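Thread on dye bleed in striped cotton bedsheets, as I've been asked the same question by three customers since February.

Most of the bleed people blame on "cheap dye" is unfixed dye. Reactive dyes bond to the cellulose. Any dye that fails to bond in the bath sits on the fibre until hot water lifts it off.

Dark reds and maroons are the worst for it. They need a deep shade, so more dye goes in, and a bigger share of it never bonds. Pale blue in the same cloth will look fine for years.

Printed stripes behave differently from woven ones. In a woven stripe the yarn is coloured before it reaches the loom and has already been washed off. In a print, every colour goes through the one wash-off together. If that step is rushed, the red ends up on the white.
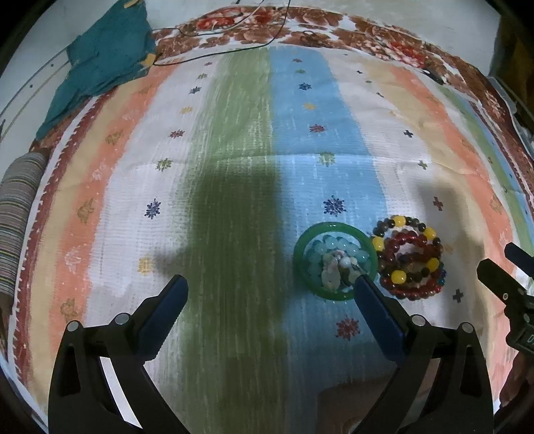
Test before the first wash. Wet a white cotton hanky, press it on the darkest colour for 4 minutes under something heavy, then let it dry. Judge it dry. Damp cloth makes everything look worse.

Faint pink: wash cold, on its own, twice. Strong pink: soak it first. Cold water, plenty of it, change it when it colours up.

Salt and vinegar. No. Salt helps push dye onto cotton in the dye bath, but it won't set colour in a finished sheet. Vinegar is for acid dyes on wool and silk. Quentin Vasseur and I have argued this for 12 years and he still tips vinegar in.

Pigment prints are another matter. The colour is held on the surface with a binder, so it rubs off dry before it washes off wet. Test with a dry white cloth, ten firm strokes. Feel is a rough guide: pigment areas are often a bit stiffer than the ground.

Line dry in shade, inside out if it's a doona cover. Don't leave it wet in the basket. Most of the transfer I see happens there, dark fold against light fold, after a wash that went fine.

Thitima Wiriya asked about colour catcher sheets. They pick up loose dye in the water. They do nothing for two wet layers pressed together.

Next thread will be on shrinkage, warp and weft separately.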